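1/ Water bill came in September. 114 dollars, up from what I'm used to, so I finally read the whole thing, both sides.

2/ The town of Ravthorpe bills in units of 100 cubic feet. Most people I talk to think a unit is a gallon. A unit is 748 gallons, so check before you panic.

3/ My meter read 1655 on the last bill. I went out at 6 a.m. with a flashlight and wrote down the number myself. It matched, so no misread.

4/ Next step was the toilet test. Food coloring in the tank, wait 40 minutes, look in the bowl. Blue water in the upstairs one. The flapper was shot.

5/ I also wanted to know what's in the water, so I looked up how labs check it for bacteria. A lot of it comes down to small samples in trays of tiny wells.

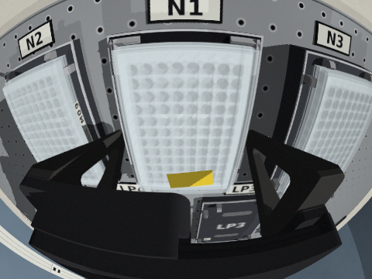
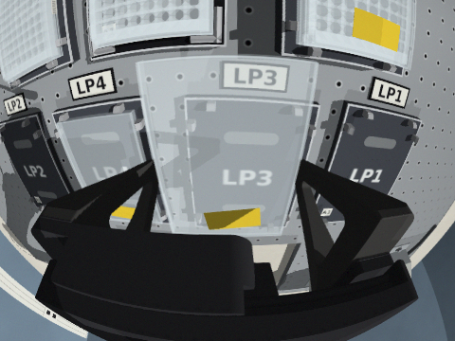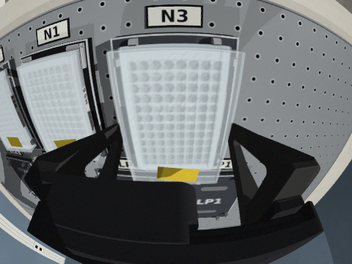
Well plates on a lab deck, computer renderings.

6/ You don't need any of that at home. The town has to send out a water quality report every year. Ours was four pages — I had been throwing it out with the grocery flyers.

7/ Anežka Rusnák at the billing office told me to ask for a leak adjustment. One-page form, plus the receipt for the part. Keep a copy.

8/ New flapper is in. Shut the valve first, unhook the chain, swap it, done before coffee. I'll post the next bill when it gets here.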